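Notes from the Flooring Bench

When my wife and I bought the old place in Grodville, every room had a different floor, and I spent our first winter walking around in thick socks trying to decide which of them I could live with. I've thought about floors ever since, probably more than is good for a person! So when Quyên Ông asked me to write something for the newsletter about the spots where one kind of floor turns into another, I said yes before she had finished asking.

Most of us pick the carpet and pick the wood and then forget all about the line between them. I certainly did. I had a lovely soft carpet going in on one side of a door, and it wasn't until the evening before that I noticed the door swung over it with hardly any room to spare. 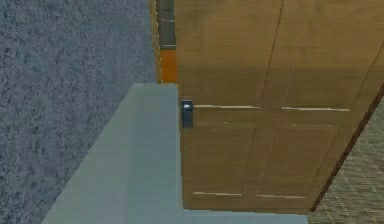
My neighbor Milan Vanhove came over with his plane and we took the door off its hinges and laid it across two sawhorses in the yard (in December, with our coats on, drinking cocoa between passes). If you can wait for milder weather, please do. And measure with the carpet pad in place, not with the carpet alone, which was my mistake the first time and meant doing the whole job over again.

Then there is the question of where the line should go. The usual advice is to put it right under the closed door, so that from either room you only see one floor. I still think that's good advice for bedrooms. In a big open room there's no door to hide anything, and you have to decide what looks right to you. Hưng Đỗ, over on Huttunen Street, laid his out with masking tape and left the tape down for 14 days, moving it a little whenever it bothered him, and he is so pleased with how it came out that he'll show you whether you ask or not.

If you're running carpet near a kitchen, go for something darker with a tight, low pile. I have dropped enough spaghetti in my life to feel strongly on this point.

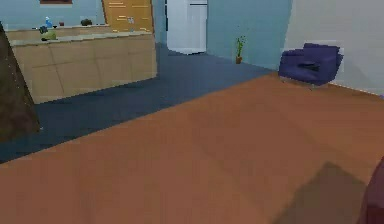 Bring Your Leftovers

The remnant swap is back at the Clisstead hall on 6 Oct 2024, and Lộc Đàm will be at the door with the coffee. Roll your pieces with the pile facing in, please, and tape the size to the outside. Last year we had around 80 pieces and hardly anything went home again. Table space is $2.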